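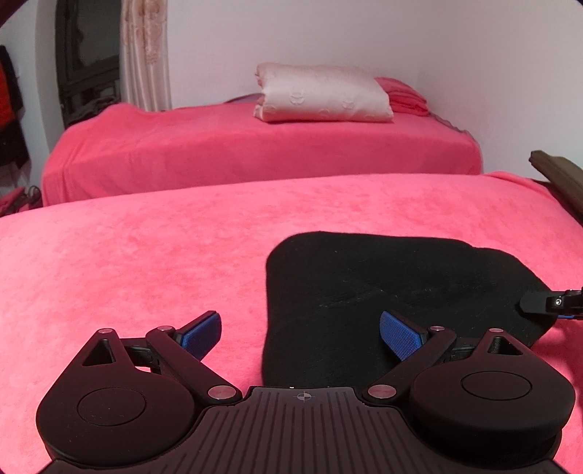

The pink plush blanket.

1/ I promised a thread on the brown ducks of September, so I write it tonight while I still remember the marsh well. It is for people who look at the water this month and think all the ducks are the same bird. I thought the same for my first two years in this country.

2/ The place is Vovthorpe marsh. It has 783 acres, a dike from 1963, one gravel parking lot and a boat ramp that is better for sitting than for boats. I was there Wed 16 September, from before sunrise until the wind became too strong to hold the scope still.

3/ First the reason for the confusion. After the breeding season the drakes lose their bright feathers and wear a dull plumage called eclipse. They also lose all the flight feathers at once, so for some weeks in summer they can not fly. Being brown is useful in those weeks.

4/ In September they can fly again, but many of them still wear the old brown coat. Then you add the females, which are brown all year, and the young birds of this summer, which are also brown. So please do not feel bad. The books show the drake in winter and you are looking at something else.

5/ My advice is to forget body color at the start. Look at size, then bill, then wing. I learned this order from Hernán Mosquera, who was very patient with me, and I have not found a better one.

6/ Size. Put a mallard in your mind as the ruler. It is big, heavy in front, and sits in the water like it has paid rent. A teal beside it looks like a toy. If you see a small duck and a large duck together, you already have removed half of the book.

7/ Size alone in an empty piece of water is very bad evidence. I have called a lone teal a mallard, and in fog I have called a coot everything. Wait until a second bird swims into the view.

8/ Bill, part one. The shoveler is the gift to beginners. The bill is longer than the head and wide at the end like a spoon. Eclipse, female, young bird, it does not matter, the bill is there. When it feeds it swims with the bill flat in the water and its head going from side to side.

9/ Bill, part two. The female mallard has an orange bill with dark in the middle, like someone put a saddle on it. The female gadwall has a thinner bill with a clean orange line along the side. At 60 yards in good light you can see this. In bad light I write "mallard or gadwall" in the notebook and I sleep fine.

10/ Bill, part three. Wigeon have a short blue-gray bill with a black tip, and the head is round. The face looks gentle. They also whistle, the drakes at least, and when you hear it once you will hear it always.

11/ Pintail is the neck. Long, thin, with a plain brown face and a gray bill. There is no long tail to help you on most birds now, so use the neck. Beside mallards they look like a bird drawn with a sharper pencil.

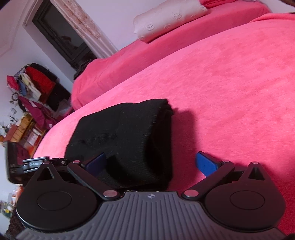
12/ Now the wing, and this is the part where I lost the most time. The patch at the back edge of the inner wing is called the speculum, and it keeps its color when the rest of the duck is brown. On a mallard it is blue with a white line in front and a white line behind. But "blue" is a lazy word. Look at the two pads in the photo here, the left one is a darker navy and the right one is a brighter royal blue. The mallard patch can look like either of them, on the same bird, one second apart, when it turns in the sun. Do not make it two species, as I did.

13/ Gadwall has a white patch there. Small, square, near the body. Sometimes on a swimming bird a little corner of white is showing, and this is enough. It is the most satisfying corner of white I know.

14/ Green-winged teal: green patch, as the name says, with a buffy line in front of it. Very small duck, very fast, turns in a flock like shorebirds do. If you say "what was that" and it is already over the trees, it was probably this one.

15/ Blue-winged teal: the blue is a different part of the wing. It is in front, on the forewing, and it is pale like chalk or old jeans. Shoveler has the same pale blue in the same place, so now you go back to post 8 and check the bill. Cinnamon teal has it too, and the females of cinnamon and blue-winged are a fight I leave to other people.

16/ Liam Mac Suibhne asked me why I start with teal every year and not with the big ducks. The blue-winged teal are early travelers. When the first cold nights come in September many of them go south, and by the middle of October I may not see one until spring. The mallards will wait for you.

17/ About hunters, as I get this question in messages. The marsh is open to hunting in the season and I have no problem with it. I hunt some years myself. If you only want to watch, read the state dates for your area first, wear something orange on the dike path and stay away from the decoys. People were always polite with me when I was polite first.

18/ And if you do hunt, the early weeks are exactly when you need this skill. The limits are different for some species and sexes, the light is low, and the birds are brown. Jairo Huaranga has a rule that if he must say "I think," he does not shoot. I took this rule for myself.

19/ How I practice. I choose one duck and stay with it for ten minutes. I do not chase the next one. It will stretch a wing, or scratch, or flap standing up in the water, and then you see the patch. Most ducks do this after preening – so when one starts to preen, stay on it and do not drink your coffee.

20/ Notebook: I draw a very ugly duck and put arrows. "White here." "Orange here." My drawings are terrible and Nayeli Montoya has asked to frame one, I believe not as a compliment. But the arrow forces me to decide what I saw, before I open the guide and start to see what the guide says.

21/ Gear question, also from the messages. 8x42 binoculars are enough for everything in this thread except maybe the gadwall bill. A scope is nice, but the wind on the dike shakes a cheap tripod. Hang your bag from the center of it. Bring a second pair of socks, the grass there is wet until ten.

22/ Where to stand at Vovthorpe: morning on the east side, sun at your back. The boat ramp is on the west, so it is for the evening. The middle pool was low this week and had a lot of mud at the edges, good for teal, and some shorebirds that I will not try to name in public.

23/ What I am still not sure of. On Wednesday I had one duck, middle size, gray bill, round head, no wing seen, asleep for most of the time. I wrote wigeon with a question mark. Jhosep Nina looked at my notes and says young pintail. If someone has a good way to separate these two when the neck is folded, please reply, I will read it with thanks.

24/ Correction to post 9, before the experts arrive: young mallards can have a duller bill than I described, more olive than orange, with dark over a lot of it. So the saddle is for adult females. Thank you to the person who wrote me in five minutes.

25/ Next thread will be on coots and grebes and why they are not ducks. I will go again on Saturday if the wind is down. If you see a person on the east dike with one green glove and one gray, come and say hello, but slowly please, the teal are nervous.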